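Gripper build, part 4: fingers, backlash and the tennis ball

Thu 30 September

The second set of fingers went on this week. The first set was too short and too stiff, and the tips were rounded enough that anything with a curved surface squirted out forward as soon as the motor current came up. I drew the new ones as long wedges with a flat inner face, and Darcy Cormier ran them on the shop printer at Brolludholm while I was fighting with the linkage.

Print quality is acceptable. I left the ragged bits at the ends of the fingers alone. They don't touch the work, and I would sooner spend the time on the drive.

The linkage is where most of the hours went. The old version had 9 mm spacing between the pivots and a plain screw as the pin, which gave enough slop that the two sides closed at different times. The pivots are now 11 mm apart with proper bushings. Backlash at the tip is down to something I can feel but have trouble measuring. Geert Brouwer thinks I should preload it with a spring. He is probably right, but a spring means another mounting point and I have no room for one inside the handle.

Electronics are unchanged except for the current limit. The servo driver (I call the board Pleton, after the folder it lives in) used to cut out at 800 mA. That was fine for foam blocks and useless for anything heavy. Raising the limit made the servo hum when stalled, so the firmware now drops to a holding current after 100 ms without movement. Timothée Lebrun found a bug in my first version of that code: the timer never reset if the fingers were already stalled at power-up. Fixed.

For test objects I have been using whatever rolls. A tennis ball is a good one. It is wide enough to use most of the jaw opening, the felt has decent grip, and it runs away if one finger arrives early - a cheap check on the linkage. With the old pivots I could watch it get pushed sideways on every close. I have not finished the same runs with the new set, so no numbers yet.

Still open: the cable exit, which rubs on the arm at full opening, and some kind of pad for the inner faces. Gladys Simiyu offered me an offcut of thin silicone sheet. I'll try that first, glued on one side only, and compare.

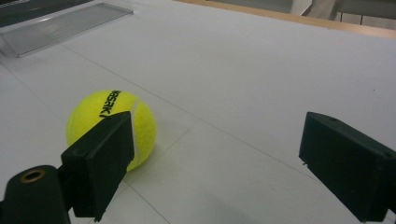
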